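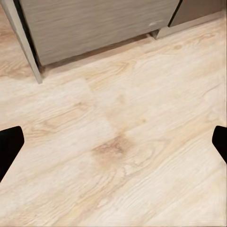 Pale wood-grain flooring, grain running on the diagonal.

About Detus

Detus is a small language school above a shoe repair shop on Nikolaidis Street. We teach evening classes to adults who have already tried to learn a language at least once and would rather not discuss how that went.

We opened with one classroom, 20 chairs and a coffee machine that made only soup. The chairs are still with us. There are three classrooms now, and the 177 people enrolled this year come mostly after work, mostly hungry, which explains the crumbs in the textbooks.

What we teach

Spanish, Portuguese, Greek and Polish, from "I know no words" up to "I can argue with my landlord." Groups are small and meet twice a week. We used to offer an intensive weekend course in Greek, but by Sunday lunch even the teacher was speaking in nouns.

There is homework. We have been asked about this many times and our position has not softened. It takes 30 minutes, and you can do it on the bus.

How we teach

You will talk on the first night. It will be bad, and the person next to you will be just as bad, and then there is a break. Grammar comes along when you need it. We don't use an app, although one of our teachers wrote half of one and will show it to you if asked.

Our reading room holds nearly 500 books, including a full shelf of Polish crime novels donated by Dandatau, the bookstore across the street, when it ran out of room. Borrow what you like. The last volume of the Stosix series has been out for two years, and whoever has it should know that the rest of us are waiting.

Joining us

New groups start in October. Come up the stairs any class night, ring twice (the first ring does nothing) and ask to sit in. The first class is free. The coffee is better now.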